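19th February

Plutdale leaning stand, cores and lean survey. Continues from the July entry.

Finished cross-dating the second batch this morning. Of the 22 cores taken from the bent snow gums on the Flundska side, 19 now date against the Quintela master without argument. The other three have missing rings on the inside of the curve and I have parked them. Lâm Hoàng thinks two can be recovered by working backwards from the pith. I am less sure, but he is welcome to the microscope.

Main result so far: the bend does not line up with a single year. If one heavy snow had flattened the lot, the eccentric growth should start in the same ring or the one after. It starts over a spread of eleven years, earliest on the lower slope, latest near the saddle. That looks like creep, with the slope moving slowly and the stems correcting upward as they went. It does not explain why the trees across the track at Elden, same soil and same aspect on the map, are straight.

Against creep:
— the lean directions are too tidy. Conceição Mendes's compass readings put most stems within 30 degrees of each other, and the fall line swings more than that across the plot.
— no tilted rock or tension cracks found on either walk. The ground cover is thick, so absence is weak evidence.
— the sharpest curve is low on the stem in every tree, which suits snow loading of saplings as well as it suits creep.

The visitor sign at the Plutdale car park still gives the magnetic version, and also the one about the surveyor's curse. For the record, Conceição ran a compass traverse through the plot and back out and got no deviation beyond reading error. I would like that written up as a short note, even if it is dull, so we can stop being asked.

Soil pits: the two we dug went to clay at shallow depth and stopped being useful. A third is wanted on the Elden side for comparison. Permit covers hand digging only.

Relabelled the core mounts while I was at it. The old scheme reused numbers between the two sides of the track, which is how core 14 came to be measured twice and core 41 not at all. New scheme is side letter, tree, core.
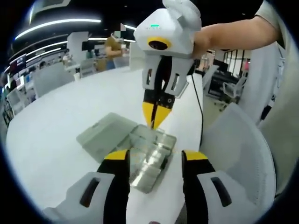 Measurement file stands at a little under 3,000 ring widths after the duplicates came out. The series from tree F9 has a jump at ring 345 on the merged sheet that is a pasting error and not a growth release. Corrected, old copy kept with the suffix "bad".

Tried sanding two of the resinous cores to a finer grit. Boundaries are clearer under the microscope, though the latewood smears if the paper is not changed often. Changed it every core in the end.

To do:
— re-measure A6 and A7, second reader to be Lâm
— lean bearings for the Elden controls, same compass as before
— ask the parks office for the older air photos, in colour if they exist
— order more mounting glue
— third pit, if the track is open

Creep versus snow stays open until the control cores are read.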